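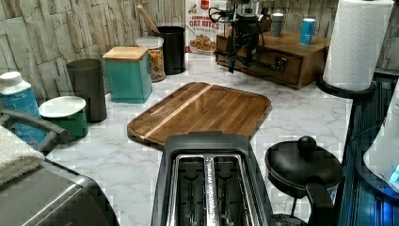

Galli writers' and production meeting, May — notes by me, since I lost the coin toss

We started at 8, with most of us still chewing. First up was the title. The streaming people at Masent have come back on "Walovby" and they like it, but they'd love a subtitle so viewers know it's a comedy. I said a show about a failing ferry company in a town called Walovby is funny enough without one. We went back and forth for ages! Agreed: no subtitle for now, and I'll write Masent a nice email saying so.

Scripts. Episodes one through six are locked. Seven is close (the wedding speech still runs long and we all know it). Eight is a mess — two endings, and the room is split right down the middle. I'm for the one where the ferry sinks. We'll read both out loud at the next meeting and vote, and no lobbying in the hallway, please.

Casting. The harbor master is down to two people, both great, both maddeningly available. Masent wants to see tapes before we choose. We still need the twins, and I'd really like actual twins this time.

Locations. Skornance has said yes to the old terminal for the whole shoot, which made my month. They want the parking lot back by 6 p.m. every day, so night scenes move to the boatyard. The crowd scene in episode four calls for 400 extras. The budget does not. We talked it down to one good crowd day and some clever angles, and I've promised to rewrite the parade as a smaller, sadder parade (better joke anyway).

Props. The ferry needs a hull number and everyone liked 999, so that's going to the art department. Legal has to clear it first.

Publicity. Masent would like to announce before the summer. Draft press release went around and it used "quirky" in the first line and again in the third. Both are coming out. I'm also asking for a still that has the boat in it.

Any other business: the table read moves to the big room upstairs. Bring your own pencils.

Wrapped at 9:40. Next meeting same time, both endings printed.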